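**Saturday, 9:40, bench 2, adhesive samples**

Kalkidan asked me to repeat the peel test on the Stollov film, because her result from the last batch did not agree with mine. I used the same roll and cut new strips with the steel ruler. The first two strips I threw away, the edge was not straight.

Conditioning: strips stayed overnight in the small cabinet at the usual setting. I forgot to write the humidity in the evening. In the morning the display showed 73 percent, which is higher than I like for this film. Jeanine Wouters says the cabinet sensor reads too high when the door is opened often, so I will check with the hand meter on the next run.

Results so far:

- Ildale backing: clean peel, no residue on the steel plate
- Habte backing: residue near the end of the strip, same as Kalkidan saw
- Wirnix backing: not started

Peak load on the Habte strip was 983 (raw counts, not converted yet). The curve has a step in the middle. I think it is where I pressed with the roller a second time. Next time only one pass, slowly, and the same person for all strips.

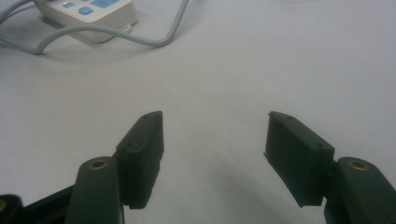
Residue from the Habte strips must be judged on a pale surface with flat light, otherwise I see the gloss and miss the haze. The gray-white tabletop is good for this, it is matte and the light on it is even. I would still keep the strips away from the corner with the power strip and the gray cables, and lay them in the open part of the table.

To do: convert the counts, ask Kalkidan Ambaye which roller she used, start Wirnix after lunch. The solvent bottle is almost empty, I wrote it on the order list.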